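Buscar en el sitio: escriba aquí su búsqueda Ir

Cómo ordenar cuencos y vasos de plástico de colores
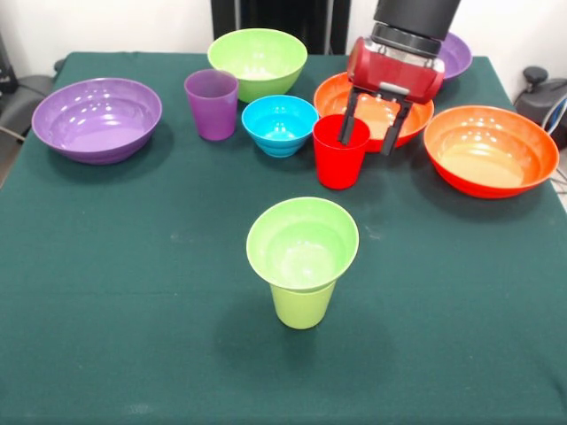

Cuencos y vasos de colores sobre un mantel verde oscuro.

Imprimir | Enviar por correo electrónico

20 de junio de 2018

Una vajilla de colores ocupa poco si se guarda por tamaños. Saque todas las piezas a la mesa antes de empezar y ponga un mantel liso debajo.

1. Separe los cuencos de los vasos.
2. Coloque los cuencos de mayor a menor. El color no importa en este paso.
3. Meta cada cuenco dentro del siguiente más grande. Si uno queda atascado, sáquelo y haga otra pila.
4. Encaje los vasos entre sí, sin apretar. Un cuenco encima de un vaso se sostiene un momento en la mesa, pero en el armario se cae.
5. Mida la balda. Con 24 cm de altura libre caben las dos pilas - los cuencos detrás y los vasos delante.

Lave las piezas con esponja suave. El estropajo raya el brillo.

Volkan Yurt

Comentarios

Rurnalden: Yo guardo los vasos boca abajo y sin encajar, se me pegaban.

Kwan: ¿Sirve para cajón? El mío es bajo.

Volkan Yurt: Sí, con pilas más cortas - tres cuencos como mucho.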